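Reading time: 4 min

Section 6. Clearances, specks and the words "safe to release"

This section covers the dish rack station and nothing else. It replaces the sheet that Iludance shipped with the first kits, which told operators to "confirm the workspace is safe" and left it there. Safe according to whom, and checked how? If a rule can be signed off without looking at the table, treat it as decoration.

Read Section 5 (power and stop circuits) first. A tidy table does not make up for a stop button that was never tested.

6.1 Before the arm is enabled

1. Clear the surface of tools, cups, tape and paper. Whatever the task card lists may stay. Whatever it doesn't list goes.

2. Set the rack square to the table edge and press down on both ends. If it rocks, change the rack. Do not shim it with folded card.

3. Load the plates by hand, one per slot. Lift each by the rim and let it settle before you take your hand away.

4. Check the fingertips from the front, with the arm disabled. Dirt on a tip changes the grip, whatever the calibration screen says.

5. Write down the setup number. The Geraghty log accepts numbers up to 558 and rejects the rest without a message, so look at the saved entry before you walk off.

Note: A green status light means the controller has finished its own checks. It has no opinion about your plates.

6.2 Reference views

Compare your station with these before you start a run. Your plates may differ. The clearances may not.

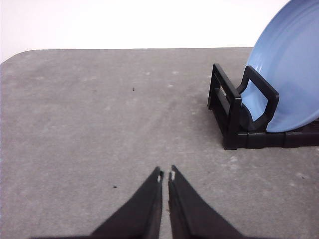 Wrist view: blue plate upright in the rack, fingers open only slightly.

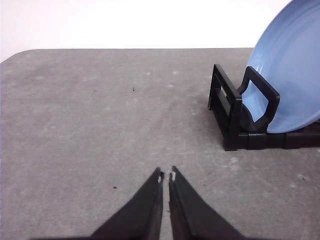
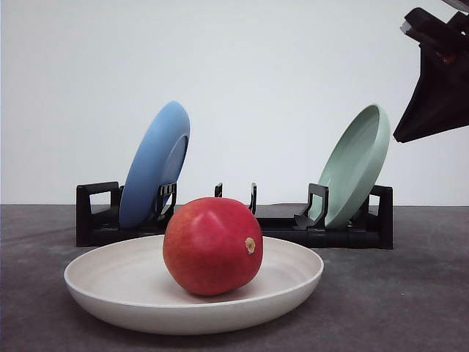

Side view, with the gripper clear of both racked plates. 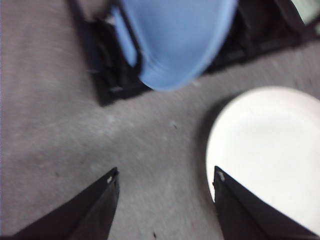
Page last changed: May 18, 2024

6.3 What to check in your own views

1. Use the side view to judge height. In a wrist view the fingers take up a lot of room and a plate may run out of the picture, so a gap that looks generous there proves very little.

2. Look for specks. The first two reference views both have small dark marks on the gray surface. A speck in a camera view might be a crumb, a chip or a flaw in the tabletop. Disable the arm, go to the table and find out which.

3. If the view is blurred, as in the last reference view, don't use it to sign off a clearance. Wait for the arm to stop and take another.

4. Compare the side view with the task card, slot by slot. An open slot is fine if the card allows one. The third reference view has a blue plate on the left, a green one on the right and an open slot between them.

5. Treat anything sitting in a plate as part of the load. That goes for the red fruit in the third view as much as for a cup or a sponge.

Caution: Never reach between the gripper and the rack while the arm is enabled, even at the slowest speed setting. "Slow" is a marketing word until you have measured the stopping distance on your own unit.

6.4 Speed and force limits

The Zallunis profile comes with a travel limit of 400 mm per second. We have seen no test record showing where that number came from, and we asked twice. For this station, use 273 mm per second until your own stopping test supports something higher.

1. Open the profile and enter the lower limit.
2. Save, restart the controller and read the value back. Some versions drop the change on restart.
3. Run the stopping test in Section 5 with the rack empty.
4. Repeat it with the rack loaded.
5. File both results. One result and a tick in the second box counts as a failed test.

Note on force: The grip force slider runs from low to high with no units. Pick a setting, measure it with a gauge and write the reading on the task card. "Medium" can't be audited.

6.5 If a plate drops

1. Press stop. Leave the plate where it is.
2. Save the views from all cameras before anyone touches the table.
3. Disable the arm and lock it out.
4. Check the plate, the rack and both fingertips for chips.
5. Report it, broken or unbroken. Privden sites have a habit of logging breakages only, and then quoting the low number as proof that the station is well behaved.

Two people sign the restart: the operator and someone who was not running the station. If only one is on shift, the station stays off.

Disputes about this section go to Malachy Ó Néill, in writing, with the measurements attached. The next review is in January. Until then the limits in 6.4 stand.

Related sections
Section 5: Power and stop circuits
Section 7: Fingertip cleaning and replacement
Section 9: Reading the Geraghty log
Why we dropped the one-page safety checklist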